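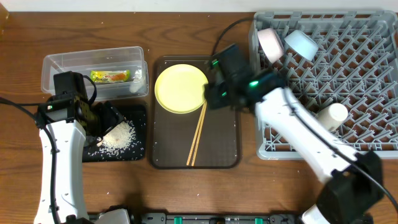 So did the paper ever run a correction? Three sentences on a Saturday, page 14, under the tide times.

I'll back up. Last August the Josumton weekly ran a piece about the support group for people who grew up in churches that tried to pray them straight. Headline said the group was "closing its doors". It wasn't closing. It was moving, from the hall in Ukenen to a bigger room in Wasine with better parking and a door that locks. One phone call would of sorted it.

The reporter also said So-yul Tak was 60. She's not 60. 60 is how many people were on the mailing list. She laughed, mostly. I was less good about it.

What bugs me more is the quote box. They gave a pastor from a ministry in Kawaguchi four paragraphs on "change being possible" – no follow up question, no mention that he'd sat on the board of the program half our members went through. Then one line from Joon-young Sung, and they trimmed the part where he talked about leaving at 19 with a bag and no phone.

I wrote to the editor. Then again. Third time I got a reply, very polite, saying they try to present both sides. Both sides of what? A group of people drinking tea and talking about their parents?

Anyway. Attendance dropped after that story, because people thought we were gone. Took till winter to get back to normal and a couple of regulars I still havent seen. If that's you, come back, we miss you. Same night, same time, new room.

Joon-young is writing his own version now, the whole thing, 2000 words and growing. I've read the first half. It's angry and good. Will post it when he says I can – he's fussy about commas, unlike me.

More soon, got to run for the bus.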